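# Where do the bubbles come from?

Pour a fizzy drink into a glass and bubbles start to rise through it. They keep coming for a long time. If you leave the glass on the side and come back the next morning, the bubbles will be gone and the drink will taste flat.

The gas in the bubbles is called carbon dioxide. It is the same gas that you breathe out. You can't see it in the air and it has no smell that you would notice. At the factory, it is pushed into the drink on purpose.

## Gas can hide in a liquid

You have probably stirred sugar into a hot drink. The sugar seems to disappear, but the drink tastes sweet, so you know it is still there. The sugar has dissolved. Gases can dissolve in water too. Fish depend on this, as they use oxygen that has dissolved in the water around them.

Carbon dioxide dissolves quite well in water. Two things help more of it to go in:

- **Cold.** Cold water can hold more of the gas than warm water.
- **Pressure.** If you squeeze the gas hard against the water, more of it is forced in.

Some of the dissolved gas joins up with the water and makes a weak acid called carbonic acid. This gives fizzy water its slightly sharp taste, even when there is no flavouring in it. Part of the tingle on your tongue comes from this acid.

## A visit to a canning line

Vitotico is a drinks factory in Hamside. Elaheh Ansari looks after the machines on one of its canning lines. The line is 62 metres long and it fills 400 cans every minute, which is too fast to follow any one can with your eyes.

The cans arrive without their lids. They are turned upside down, rinsed, and turned the right way up again. In another room, water, sugar and flavouring are mixed in a big steel tank. The mixture is cooled, and then carbon dioxide is pushed into it under pressure.

"If the drink gets too warm before we fill the cans, it foams up and we lose a lot of it," says Elaheh. "Then we have to stop and sort it out. It makes a sticky mess of the floor."

When a can has been filled, a lid is put on top and the edge of the lid is rolled together with the edge of the can. This makes a tight seam. You can feel it if you run a finger round the rim of a can. The gas now has no way out.

## What happens when you open it

There is a small space between the top of the drink and the lid. It is full of gas at high pressure. When you open the can, that gas rushes out and you hear a hiss.

The pressure inside has now dropped. The drink is holding more gas than it can keep, so the gas begins to come out as bubbles. It will carry on doing this slowly until there is only a little left.

Bubbles don't start just anywhere. They find it easier to form on something, such as a tiny scratch in a glass or a speck of dust. Look for a line of bubbles that all rise from one point. There is probably a scratch or a speck at the bottom of it. Raisins are wrinkly and have lots of places for bubbles to form. Put a few in a glass of lemonade and they will float up, drop their bubbles at the surface, and sink again.

## Why shaking makes it spray

Shaking a can mixes the gas at the top into the drink as lots of very small bubbles. When you open the can, the dissolved gas rushes into these small bubbles and they grow quickly. They push the drink out through the hole. If a can has been dropped or shaken, leave it standing for a while before opening it.

## Try it yourself

Omid Talebi's class at Rainer School in Zilusville did this test. You will need two balloons, two small bottles of fizzy water, and a grown-up to help with the warm water.

1. Put one bottle in the fridge overnight. Leave the other in the room.
2. Stand the room bottle in a bowl of warm tap water. Stand the fridge bottle in a bowl of cold water.
3. Take off both tops and quickly stretch a balloon over the neck of each bottle.
4. Wait for 25 minutes and compare the balloons.

The class has 16 pairs, and almost 16 of them got a bigger balloon on the warm bottle. One pair had a balloon with a hole in it.

## Keeping the fizz in

A bottle with a screw top can be closed again. Put the top on tightly and keep the bottle in the fridge. An ordinary can has no top to put back, so once it is open the gas will keep leaving. 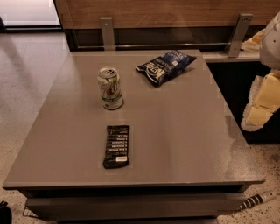 If you don't want a whole can at once, share it between two glasses and drink it while it is still fizzy.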